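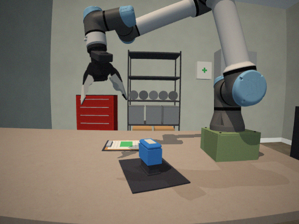 4 min read

2. Approach Planning in the Simulated Cell

All trials in this section were run in Trakidberg, the simulator used for controller development in this work. The cell contains one jointed arm on a green pedestal, a two-finger gripper, and a target object standing on a dark mat. Figure 2a gives a view with the gripper open in the air, to the left of the target and well above the table. The clipboard behind the target is treated as an obstacle with a small height. The cabinet and shelving in the background are drawn but have no collision shapes, as no joint path allowed by the workspace limits comes near them.

2.1 Planner and controller

The planner, Tarawneh, takes a start configuration and a grasp pose and returns a joint path in two parts. The first part is a free-space path to a standoff pose. The second is a straight line in Cartesian space from the standoff pose to the grasp pose. The parts are planned in reverse order: the straight line is checked first, and the free-space search begins only if every point on the line has a valid inverse kinematics solution with no change of elbow branch. In early tests the opposite order wasted a large share of planning time on standoff poses from which the final line could not be followed.

The path is passed to the Ernen controller, which sends joint position targets at 50 Hz. Ernen does not replan. If the tracking error on any joint passes its limit, the arm is stopped and the trial is recorded as failed. We kept this rule strict so that planning faults would not be hidden by the controller.

2.2 Object pose

Object poses come from Makus, which fits a box model to the depth image. The base under the target is close in color to the mat, and color segmentation alone tended to merge them. Makus therefore uses color only to find the upper body of the object. The height of the base is read from a stored model. This choice makes the method depend on knowing the object in advance, a limit we return to in the discussion.

A second source of error is occlusion by the arm. When the gripper is over or behind the target, part of the clipboard is hidden from some camera positions, and the fitted edge moves toward the visible side. The obstacle map is therefore frozen when the free-space part of the path begins and is not updated until the arm has returned to its start configuration. The same rule is applied to the target pose.

2.3 Trials

We ran 1062 trials. Start configurations were drawn at random within the joint limits, and any draw that placed a link in collision was thrown out before the trial was counted. The planner was given a limit of 20 seconds per trial. Random seeds, start configurations and full joint logs were saved for each trial, so that a failed run can be replayed against a later version of the planner. The replay tool was written by Nest Griffiths.

Figure 2. The simulated cell from two viewpoints. (a) Gripper open, to the left of the target. (b) Gripper pointed down just behind the target, with part of the clipboard hidden. 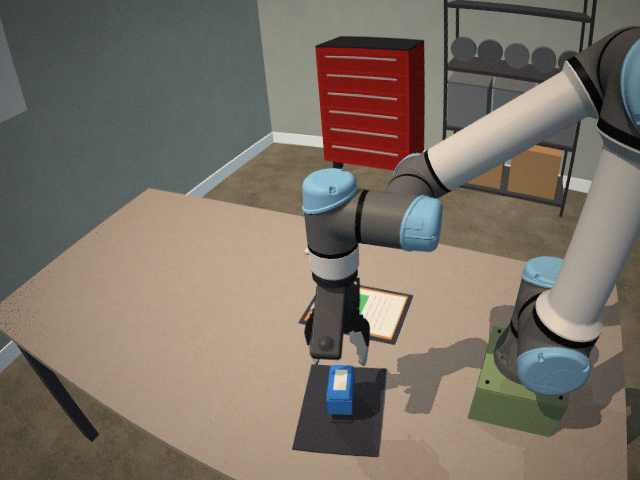 Does the controller change the path after motion has started?

The controller follows the path it was given and stops the arm if the tracking error limit is passed.

2.4 Failure labels

Each failed trial was given one label, taken from the first module to report a fault. A trial in which no valid line to the grasp pose was found is labeled as a planning failure even if the object pose was also wrong. This undercounts perception errors. A separate run using true poses from the simulator is reported with the results.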